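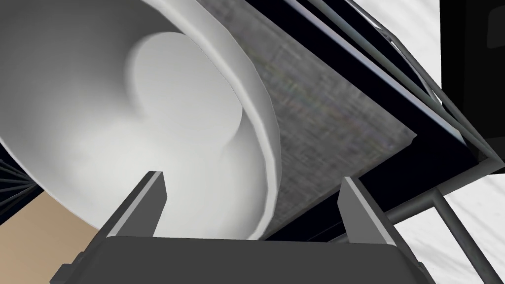
Ticket: Subtitles run ahead of the picture in the second half of The Lamp at Zarkcombe

Opened by: Chepkoech Mwakalinga
Opened: Jul 22, 2022
Status: Resolved
Player: Balidico, desktop version

First up, I love this film and I'm so glad your archive has it! It's a creaky old gothic mystery with a locked tower and a poet who may or may not be dead, and the Arumugam restoration looks gorgeous. I've got 12 people coming over for a screening, so I'm keen to get the subtitles right.

Everything matches up until the reel change, when the widow opens the letter. After that the subtitles come in 2 seconds early and stay that way to the end credits. The killer's name pops up before the inspector has even turned around, which kills the best moment in the picture.

What I've tried:
Restarted Balidico. No change.
Downloaded the subtitle file again. No change.
Switched from the French track to the English one. Same gap, same spot.
Shifted the subtitles by hand. The second half was perfect and the first half was wrong.

Reply from Flornoveo support

Thanks for such a clear rundown, Chepkoech! We played our own copy and got the same gap at the letter. The subtitles were timed to the older print, and the restored one has a bit of extra footage at the reel change (a lovely slow shot of the staircase).
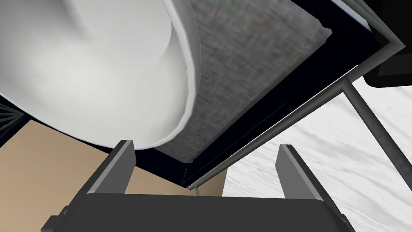
Could you please open the film's page, choose Versions, and tell us whether yours says "restored" or "theatre print"? If it's restored, remove the subtitle file and grab the one marked R, which we've just put up. Set the manual shift back to zero before you press play.

Reply from Chepkoech

Mine says restored. I put the new file in and checked the letter scene, the séance and the last ten minutes. All spot on! The inspector gets his big reveal back.

One tiny thing: at the séance the medium says "grey harbour" and the subtitle has "great harbour". It matters later, when they find the boat.

Reply from Flornoveo support

Good ear! Fixed in both languages. More than 100 titles here still use timings from older prints, and we're checking them through to October, so please send in any others you spot.

Closing the ticket. Enjoy the screening!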